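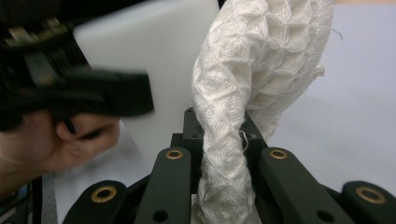 Dottie M.

Journal > Work Stuff > February
Search this journal... Go
Posted in February by Dottie M.

Okay so my thumbs hurt. Eighteen months of folding at the Zotlow building and my thumbs were fine, and now two weeks on the grippers and I'm running them under the hot tap every night like my grandmother used to.

We're still calling it "the grippers" even though the poster in the break room says Flarkbridge Handling Program. You take one in each hand and do the job you'd normally do with your fingers, lay it out, twist it, straighten it, let go, next one. Then all of that gets sent off to teach the arms they want to put on the line at the Clilstead plant. So I'm a teacher now! (No raise for it, I asked.)

Today was knits. I'd gotten kind of cocky on pillowcases, because a pillowcase is flat and wants to behave, and then they gave me the white stuff with the little swirly rosettes all over it and I was a beginner again. It's a lovely fabric, I'd have it on my bed. But once you wind it up tight it's a rope at one end and a big puffy mess at the other, and the grippers don't have any feeling in them. With my hands I know when a knit is about to stretch. With these I'm just watching and guessing. Then you get the loose threads, which I would normally tuck in without thinking, and I spent I don't know how long chasing one with a thing the size of a stapler. I said a word. Apparently they don't record sound, thank goodness.

Anyway, the number for the month went up on the board: 1,738 good ones off our side of the room. The other shift had 2,183 and were pretty unbearable about it at changeover. They got the towels, I'd like that written down somewhere. A towel practically folds itself.

What's strange is how quiet it's gotten. On the old tables we talked all day long, you could fold and hear about somebody's whole divorce. Now you have to look at the tips of the fingers the entire time or you miss the edge, and if you drop one you start over. So we save it all up for break, and then everyone talks at once for 20 minutes and nobody eats.

And of course what we talk about is what happens after. The supervisor says the arms are for the heavy carts and the night work and that folding by hand stays. Maybe so. The Aitken order has always been hand finished and they pay extra for it. But one of the women who's been here longest asked her straight out why we're teaching it knits if it's only going to push carts, and she said she'd get back to us. That was before lunch.

I go back and forth. I was a little proud this afternoon, to tell the truth. I got two in a row where the twist came out snug all the way down and I thought, well, if some machine is going to do this it might as well do it my way, with the end turned under properly. Then driving home I thought about it some more and got mad at the radio.

Need to get: wrist wrap from the drugstore, eggs, stamps. Ask about switching to towels.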